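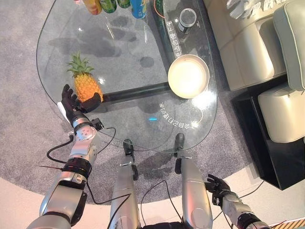

Home Topics Plants Animals Our Planet Ask a Question For Teachers

How does a pineapple grow?

Many people think pineapples grow on trees, like apples or coconuts. They don't. A pineapple grows on a low plant that sits close to the ground. The plant has long, stiff leaves that spread out in a circle, and the fruit grows on a thick stalk in the middle.

Where pineapples come from

Pineapples first grew wild in South America. People there were eating them and planting them long before anyone in Europe had seen one. Sailors carried the fruit to other parts of the world, and today pineapples are grown in many warm countries, such as Costa Rica, the Philippines and Thailand.

The plant needs warmth all year. Frost will kill it. It can manage with less water than many other crops, and its leaves help with this. They are shaped a bit like gutters, so when it rains the water runs down them to the centre of the plant.

One fruit made of many

A pineapple starts as a lot of small flowers, often purple or red, packed closely together round the stalk. A big one may have almost 200 flowers. Each flower turns into a small, juicy fruit called a fruitlet. As the fruitlets swell they press against each other and join up, and in the end they make one large fruit.

You can still see where the flowers were. The skin of a pineapple is covered in a diamond pattern, and every diamond is one fruitlet. People sometimes call them "eyes". If you follow the diamonds with your finger you will find that they go round the fruit in slanting rows, called spirals. Some spirals lean to the left and some lean to the right.

A fruit that is made like this, from many flowers joined together, is called a multiple fruit. Figs and mulberries are multiple fruits too.

A long wait

Pineapples are slow. After planting, it usually takes more than a year before the first fruit is ready to pick. Most of that time is spent growing leaves. Then the flowers open, a few each day, starting at the bottom. After the flowers have finished, the fruit needs several more months to fill out and ripen.

Each main stem makes just one pineapple. After that, side shoots grow from the plant, and a shoot can make a fruit of its own. The second fruit is often smaller than the first.

Paweena Rattanakul grew up on a pineapple farm called Jaidee. "We wore thick gloves and long sleeves, even when it was very hot," she says. "The leaves have sharp tips and they scratch. My father had 800 plants in the field next to the house, and when I was 11 I was allowed to help plant the new ones."

What is the crown for?

The tuft of leaves on top of a pineapple is called the crown. It is really a short stem with leaves on it, and it can grow into a new plant. Farmers plant crowns or side shoots instead of seeds. The pineapples in shops hardly ever have seeds in them.

Try growing one

You will need a pineapple with a healthy green crown, a pot with holes in the bottom, some compost and a grown-up to help.

1. Ask the grown-up to twist or cut off the crown.
2. Pull off the lowest leaves until you can see a bit of bare stem.
3. Leave the crown somewhere dry for a few days.
4. Push the stem into the compost and press the compost down gently.
5. Put the pot on a sunny windowsill and water it when the compost feels dry.

Roots take several weeks to grow. In Britain the plant must stay indoors from October until the warm weather comes back. It may never make a fruit, but the leaves can grow very long, so give it plenty of room.

Words to know

Crown: the leaves at the top of a pineapple.
Fruitlet: one of the small fruits that join to make a bigger one.
Multiple fruit: a fruit made from many flowers growing together.
Shoot: a new part growing from a plant.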